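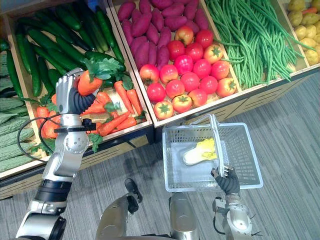 Carrots with their tops on, next to the cucumbers, and a napa cabbage already in the basket.

Buy carrots with the greens still attached if you can! The leaves wilt long before the root does, so perky tops are a great clue to freshness. Twist them off as soon as you get home, though, or they'll keep pulling moisture out of the carrot. (Wash them well and chop them into pesto or soup, so good.)

Napa cabbage goes in the basket first, lying down, with anything soft on top. Wrapped in a towel in the crisper, mine lasts about 19 days.

Tomatoes and sweet potatoes stay out of the fridge. I keep the tomatoes stem side down on a plate and the sweet potatoes in a dark cupboard with some air around them.

Green beans like a paper towel in the bag. Eat them within 4 days, while they still snap!

Updated September 3, 2020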